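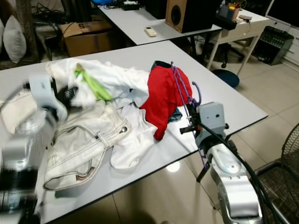 How long do we leave Gashaw between canters now that he's back in work? Two clear days, walking and a pick of grass in between, and we look at him again in August.

29 July 2020. Lovely soft morning on the gallops, and I stayed out longer than I meant to (Saron will tell you I always do). Flukau went first, recovery heart rate down to 73 after the walk home, which pleased me no end! Adeva took longer to settle, still 90 in her box, so Fuad is going to repeat the reading tomorrow before feed. I'd like the girth strap checked as well, it slipped on her last week and gave us nonsense. Usta had an easy day, and Dorottya thinks he's moving freer behind, though I want Ada to see him trot up on the hard before we enter him for anything over hurdles.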